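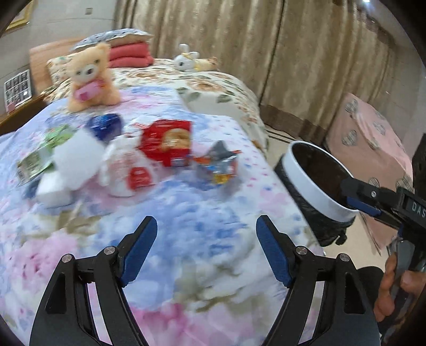 **Figure 2.** A bed in use as a daytime surface, with snack packaging, soft toys and layered bedding. Household in the Brikerville sample.

### 4.2 The bed as a holding surface

Storage studies have usually treated the bed as a place for sleep, and have recorded it as either made or unmade. The Brikerville household survey began with the same two categories. They were dropped after the pilot, when coders found that a large share of the beds they had marked as made were also carrying food, toys, paperwork or clean laundry. The revised coding sheet therefore records the state of the bedding and the items resting on it as separate variables.

Of the 899 surface records in the full set, almost 30 percent concern beds, sofas or other padded furniture. These records are the subject of the present section. Kitchen counters and tables are discussed in Section 4.1, and floors in Section 4.3.

#### 4.2.1 Layers of bedding

Interviews showed that residents distinguish clearly between bedding that is slept under and bedding that is there to be sat on. The upper quilt or spread is expected to take wear during the day. It may be shaken out, turned over or taken away before the night, and residents were more willing to set food packets on it than on a sheet or pillowcase. Where two covers were in use together, they were seldom a matched pair. In Figure 2, a pastel floral quilt is used with a second bedspread in a different pattern, orange-brown roses on cream, which hangs down toward the floor on one side. Several residents described such combinations as a matter of size: one cover did not reach the full width of the mattress, and another was added to make up the difference. Others kept an older cover on the side of the bed that received the most sitting.

Blankets not needed for the season were commonly kept at the head of the bed, folded, with one or more pillows on top. The folded red-pink blankets in Figure 2 are stacked in this manner under a patterned pillow. Coders were instructed to enter a stack of this kind as stored bedding and to leave it out of the item list, even where it took up a considerable part of the mattress. This rule follows the practice of the residents themselves, who did not regard folded blankets as something to be put away. When asked to name the items on the bed that were out of place, they passed over the stack in nearly every interview.

#### 4.2.2 Food packaging

Snack packaging was among the most common item types on padded furniture. It was also the type on which coders disagreed most often. A box or bag seen on a bed may be full, partly used or empty, and its condition cannot be settled by sight in many cases. A crumpled foil bag, such as the grey, blue and orange one in Figure 2, was frequently entered as waste by one coder and as food by another. The red cardboard box beside it, printed with a picture of baked goods, was entered as food by both, although neither coder had grounds in the record for deciding whether anything remained inside.

To deal with this problem, the survey adopted the Jiang scheme, under which packaging is coded by form alone: rigid box, flat packet, soft bag, or other. Contents are recorded only when the resident has stated them. The scheme loses some information, and it tends to overstate the amount of food in a room. It does allow records from different households to be compared without guesswork, and agreement between coders improved once it was in place.

The resident interviews offered a partial account of why packets collect on beds. In smaller homes the bed was often the only seat in the room where children could sit together. Packets were carried there from the kitchen and set down within reach. They were then cleared in one trip, usually before the evening meal. Residents who kept a bin or tray in the bedroom reported fewer packets on the quilt, but the difference was small, and the survey did not ask how often the bin was emptied.

#### 4.2.3 Soft toys

Soft toys present a different question, as they may be either displayed or in play. The survey used position as a guide. A toy placed near the head of the bed, upright and close to the pillows, was coded as displayed. A toy lying among other loose items was coded as in play. Both positions can occur on a single bed. In Figure 2, the tan teddy bear holding a pink heart-shaped pillow sits in front of the stacked blankets and falls in the first group, while the white plush toy next to the snack box falls in the second.

Residents supported this division in general terms. Displayed toys were returned to the same spot when the bed was made, and adults in the household knew where they belonged. Toys in play had no such fixed spot and were moved to a basket, a shelf or simply another part of the mattress. A few households did not fit the pattern, and in these the coders relied on the interview.

#### 4.2.4 Unidentified items

Each record may contain items that cannot be named with confidence. The dark blue round object in Figure 2 could be a ball or something in a blue wrapping, and it was entered as unidentified. The same rule was applied to plain cartons without legible print. Coders were limited to 5 unidentified entries per record; any record that exceeded the limit was sent for a second review in Breltberg. Earlier work with the Bosex checklist had required a named category for every item, which led coders to choose the nearest match and raised the toy count in particular. The present figures for toys are for that reason lower than those from the pilot, and the two sets should not be combined.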